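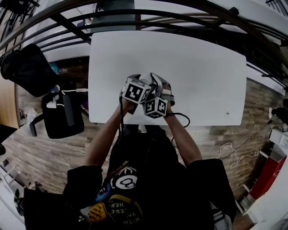
Grażyna Kurek thinks the cable should take the blame, and she wants that said before anyone goes after the software. Her view is that you can write all the tracking code you like, but if a person has leads coming off both hands, sooner or later one of them is going to get tugged.

Fair enough! I've been following the hand-tracking crowd at Flistport since they moved into the upstairs rooms, and I was on the phone with them most of yesterday afternoon, so let me try to lay out what went wrong (as far as I've understood it, anyway).

The team there teaches a two-armed robot called Jesero by having people wear trackers on their hands. The trackers carry those chunky cubes with the black-and-white patterns on them, and the software, Plokik, reads the patterns to work out where each hand is and which way it's pointing. Wearer moves, robot copies. On a good day it's lovely to watch.

Yesterday wasn't a good day. Just after 2 p.m., in the middle of a live session, Plokik mixed up the left and right cubes. Jesero's arms tried to trade places, met in the middle, and kept pushing until the force limit cut the motors. The whole thing was over in 6 seconds. No one was inside the fence, so no one got hurt, but one wrist joint is cracked and the arm is off for repair.

Now, the swap itself isn't new. Iason Kyriakidis went back through the logs last night and found the same mix-up in 301 of 864 recorded sessions, nearly always for a split second and nearly always when the wearer's hands were close together. In recordings it hardly matters, you just trim the bad bit. Live, with two heavy arms on the other end, it matters a lot. He told me he'd seen the warnings scroll past and figured they were harmless, and he sounded pretty sick about it.

So where does the cable come in? The log shows the right tracker dropping out just before the swap, and Kurek is convinced the plug got pulled halfway out of its socket. Kyriakidis isn't so sure. He says a dropout should make the robot stop, full stop, and that guessing which hand is which was a bad idea from the start. I'm with him on that one, though I'd tape down the cables too.

For now, live sessions are off. Recording carries on with the arms powered down, and a new version of Plokik that freezes on any lost marker is being tried out on Lu, the smaller test arm. They're hoping to have Jesero back in December. I'll go up and have a look when they do (from behind the fence, thanks).

Filed under: Robots & Gadgets, Mishaps

14 shares | 5 comments

More like this
Lu gets a softer grip
Why the Flistport lift keeps stopping between floors
Warehouse carts grounded after a bad map update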